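Kordale Home Forum > Kitchens and Bathrooms > Tiled worktop – regrout or rip out?

Prarkell
Posts: 259

We moved in during October and inherited a kitchen with a tiled worktop, brownish terracotta with a patterned border along the front edge and round the sink. I like the look of it. My other half does not. The tiles themselves seem sound but the grout between them has gone dark, and near the sink it is soft enough to scratch out with a fingernail.

I have had one quote to take the lot out and fit solid wood, and it came to almost 3000 before plumbing. Regrouting would cost me a couple of weekends and some materials. Has anyone done this on a worktop they cook on every day, and did it last? 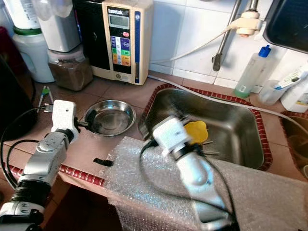 The sink end, with the border tiles.

Hinrichs
Posts: 1036

I regrouted ours six years ago and it is still fine. Use epoxy grout, not the ordinary cement stuff. It costs more and it is horrible to work with, but it does not stain and it does not need sealing. Mix small amounts. It goes off quicker than the tub says, especially in a warm kitchen.

Rake out to at least two thirds of the tile depth. If you just smear new over old it will be coming up by spring.

Remora
Posts: 70

I'd rip it out. Sorry. I lived with a tiled worktop for nine years and hated every day of it. Crumbs in the joints, nothing sits level, and you can't roll pastry on it. You will spend two weekends on your knees with a grout rake and at the end you'll still have a tiled worktop.

Also, if the grout by the sink is soft then water has probably been getting under there for years. What is the board underneath? If it's chipboard it may have swollen already.

Prarkell
Posts: 259

I don't know what the board is. I had a look from inside the cupboard with a torch and it's painted, so no help. It feels solid when I push up on it and there's no smell.

Fair point about pastry, but I use a board for that anyway.

Hinrichs
Posts: 1036

Remora is right that you should check, but soft grout doesn't prove the board has gone. Tap each tile with the handle of a screwdriver. A dull hollow sound means it has let go. If only one or two are hollow, lift those and look at what's under them. If the board is dark or crumbly, stop there and price up a new top.

The floor in our kitchen was much the same colour and I did that as well while I had the tools out. Cover whatever you aren't working on. Dried epoxy on a tile face is a pig to get off.

Prarkell
Posts: 259

Good idea. Our floor is reddish-brown tile too and the grout lines there are in better shape, so I'll leave it alone and keep it covered. 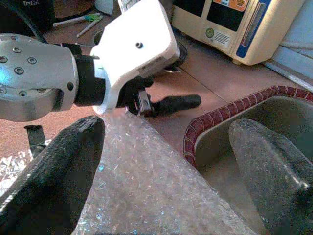 What I'm planning, in order

1. Tap test along the whole top and mark the hollow ones with tape.
2. Lift any loose tiles and check the board.
3. Rake out the joints by hand near the border, oscillating tool everywhere else.
4. Vacuum, wipe down, leave for two days with the window open.
5. Epoxy grout in small batches, starting at the end furthest from the sink.
6. New silicone round the sink last.

Anything wrong with that?

Remora
Posts: 70

Step 3, be careful with the oscillating tool. The blade jumps when it hits a hard bit and takes the glaze off the edge. I'd do all of it by hand. It's slow but a tile you can't buy any more is worth the extra evening.

I still think you're mad, for the record.

Hinrichs
Posts: 1036

I used the tool on the long straight joints and never chipped one, but I had a new carbide blade and went at low speed. By hand near the sink, definitely.

Two days' drying might be short if water has been getting in. I gave mine five and washed up in the bath.

Prarkell
Posts: 259

Update. Tap test done. Three hollow tiles, all together, a little way back from the front. Two came up whole and one snapped. The board underneath is ply, slightly stained but hard – a screwdriver wouldn't go into it. So it's staying. 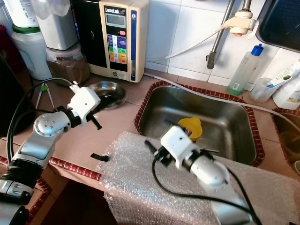
I found one spare in the shed under some old paint, so I'm one short and don't have to match anything if I put the snapped one back in two pieces at the far end where the kettle goes. My other half has agreed to one more year of tiles, on condition that the grout is not white.

Which grey did you use, Hinrichs?

Hinrichs
Posts: 1036

Mid grey. The light one looked nearly white once it had cured. Do a test joint behind the kettle and leave it overnight before you decide.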